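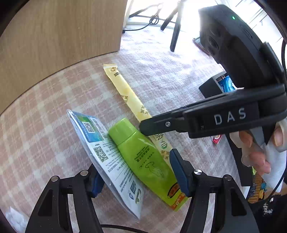

One tenant at Berkurden asked whether the new tariff would be applied to communal hot water as well as to heating, and whether the change would show up on the first bill or the second. Both points are covered in the notice below.

Home | News | Notices | Tariffs | Contact

Urna completes heat meter replacement at Berkurden
1 Jan 2025

Urna, the operator of the Berkurden district heating network, has completed the replacement of heat meters in 449 homes. Work began in June and was carried out by Esteves under a fixed-price contract. The meters were supplied by Vetard.

Of the homes on the network, 437 now send readings automatically once a day. The other 12 are in the two lower blocks, where the signal does not reach the receiver in the plant room. These will be read by hand each month until a second receiver is fitted.

The old meters measured flow with a small turning wheel, which wore over time and tended to under-record at low flow. The new units use ultrasound and have no moving parts in the water. Each one measures flow and the difference in temperature between the supply and return pipes, and works out the heat used in kilowatt hours.

Billing will change as follows. Heating and hot water supplied through the unit inside the home will be charged at a single rate per kilowatt hour. Communal hot water, such as that used in the shared laundry rooms, stays within the service charge. The new rate applies from the first full billing period after the meter was fitted, so most homes will see it on their second bill – the first will be split between the old meter and the new one.

Esteves also replaced 26 isolating valves that were found to be seized, and rebalanced seven risers where return temperatures were above the design figure. Supply was shut off one riser at a time, between the morning and evening peaks.

Closing readings from the old meters have been kept and can be requested in writing. Any home with a closing reading that differs from the last billed estimate will have its account adjusted without needing to apply.

Notes to editors
Urna operates the Berkurden network, including the plant room, buried pipework and the heat units inside each home.

Shares: 26
Comments (3)

riser4
Ours was fitted in June and the display goes blank after a minute. Press the button once and it comes back.

Lowerblock
Any date for the second receiver?

M.
Closing reading was well under the estimate. Will wait for the adjustment.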